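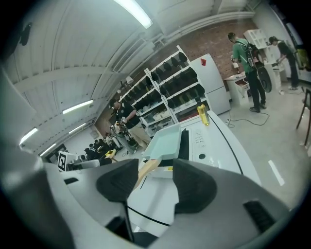

Our site rule for hand-held gripper work says the walkway beside the bench has to be clear before anyone picks up a tool. I want to know how other labs word theirs, as ours gets read three different ways. Coiled power cable on the floor beside the counter, like the black one there: is that clear or not? Our induction sheet says "no trailing leads" and leaves it at that.

Posted May 6, 2023

konetti_ops
Not clear. A coil is still a trip hazard if you're watching the fingers and walking backwards. We hang every lead on a hook at bench height. Ours is written as "nothing on the floor within 2 metres of the operator".

slodhi
Disagree with a blanket distance. In a shared room you'd never start work. We mark a lane with tape and the rule only covers the lane. The cable along the bench edge would bother me more, it's easy to catch with a gripper.

konetti_ops
Tape lanes get ignored after a fortnight. Ours did.

slodhi
Then repaint them. We redo ours every December.

tautahi_ed
What about people? A bloke with a backpack on, facing away, can step back into you without knowing. Our sheet says bags off in the work area and the operator calls out before moving. It caused some grumbling when Eduardo Sampaio brought it in at Nirna, but it stayed.

original poster
Bags aren't mentioned in ours at all. I'll put that in the draft. Still undecided on lane versus distance.

konetti_ops
Whichever you pick, put the number on the sheet. "Clear" on its own means nothing at an audit.

slodhi
Agreed on that much. Ours says 500 mm either side of the lane for bottles and loose gear too. Happy to send you the wording.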